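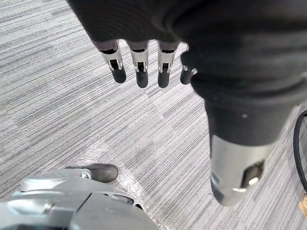
So who are we looking for? People who like singing with others, even badly, and who can get to Starnitz one evening a week from June until the end of summer.

I'm Roxana Salazar and I run the Ila community choir. We've got a concert coming up in the old chapel on Sleiman Street and at the moment we are very heavy on altos (I love you all, altos, you know I do) and terribly thin on everything else. Tenors especially. If you've ever been told you have a low voice for a woman or a high one for a man, please, please get in touch!

You don't need to read music. I'd say half of us can't, and Fredy Puma, who plays piano for us, records every part separately so you can learn it in the car or over the washing up. He sends them out the night before rehearsal, usually very late, with the odd bit of him swearing at the pedal still left in.

Rehearsals start at 7 in the evening and we stop at 9, with a tea break in the middle that tends to stretch. We sing in the upstairs room at the Pemirent, use the side door because the front one sticks. There's a lift, but it's slow, so give yourself a few extra minutes if you need it.

The programme is still being argued over. Definitely in: two Andean songs that Fidelina Yupanqui has arranged for us in four parts, a Vietnamese lullaby Nghĩa Nghiêm taught us last winter, and a big noisy gospel number to finish. Possibly in: the sea shanty. I'm for it, Mercedes is against it, and new members get a vote.

What it costs: 13 pounds a month, which pays for the room and the photocopying. If that's tricky for you, tell me quietly and we'll sort something out, I won't ask questions. Under-18s sing free but need to come with a grown-up.

We also need 2 people who don't want to sing at all. One to turn pages for Fredy on the night (you do have to read music for this one, sorry, I know what I said earlier) and one to look after the door and the programmes. Both get a free ticket for a friend and first go at the cake.

There's no audition. I'll ask you to sing a scale with me at the piano so I know where to stand you, it takes a couple of minutes and I do it with everybody, in the corridor, with the door shut. Come along to a rehearsal first if you'd rather just listen. Bring a pencil and a bottle of water. Wear something warm, the heating up there has a mind of its own even in summer.

To join, drop a note with your name and phone number in the choir box at the Pemirent, or collar me or Mercedes Betancur at the end of any rehearsal. Mercedes has the folders and the membership forms, and she'll want to know if you have a black top for the concert. Any black top. It doesn't have to be smart.

866 shares
13 comments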